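### 3.2 Ticket sales and who turns up

Sales data came from the two schools that let us have it, Pillay and Kelow. Both run an autumn dance and a spring formal, both sell through Venalis, the online shop the schools already used for lunch money. Paper tickets on the door as well, at Kelow only. Total across the study period: 3,899 tickets, spring and autumn together. Refunds taken out. Staff and chaperone passes taken out too, though Kelow did not mark these clearly in the first year and a few may have slipped thorugh.

Main pattern is simple. Oldest year group buys early, youngest buys late and in clumps. First-years at both schools tended to buy in groups of three or more within the same lunch break, which fits what they told us in interviews (nobody wants to be the first name on the list). Final-years bought singly or in pairs, often on the first day. The middle years are messier, see Table 4.

Price mattered less than we expected. Pillay put the autumn ticket up by 20 per cent between the first and second year of the study and sales hardly moved. What did move was the day of the week. When the dance was shifted to a Saturday to make room for an away match, first-year sales dropped sharply, final-year sales held. Several first-years gave lifts home as the reason. Bus stops running early at weekends in that part of town.

Food was the other thing. Pillay served a sit-down supper, Kelow had snacks on a side table. Pupils at Pillay brought up the meal without being asked in most interviews, mainly complaints about the wait. Serving and table layout are taken up again in section 5.
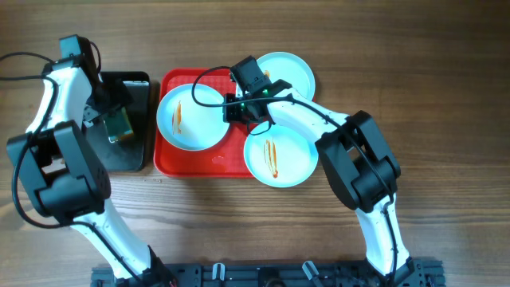 **Figure 3.** Plates on a red serving tray, with a black tray alongside.

### 3.3 Interviews

We spoke to 40 pupils, ten from each year group, half at each school. Interviews lasted about 20 minutes and were held in form rooms during the day. Notes taken by hand, then typed up and coded in Gumex. Two coders, working apart, differences talked through afterwards.

Questions covered three things: deciding to go, getting ready, and the night itself. Pupils who did not go were asked the first part only. These were harder to find than we hoped and are under-represented, mostly older pupils with jobs. Worth bearing in mind for what follows.

Answers on getting ready were by far the longest. Clothes, lifts, whose house to meet at. The dance itself got a few sentences in most cases, and some pupils skipped past it alltogether to talk about the photos and the walk home.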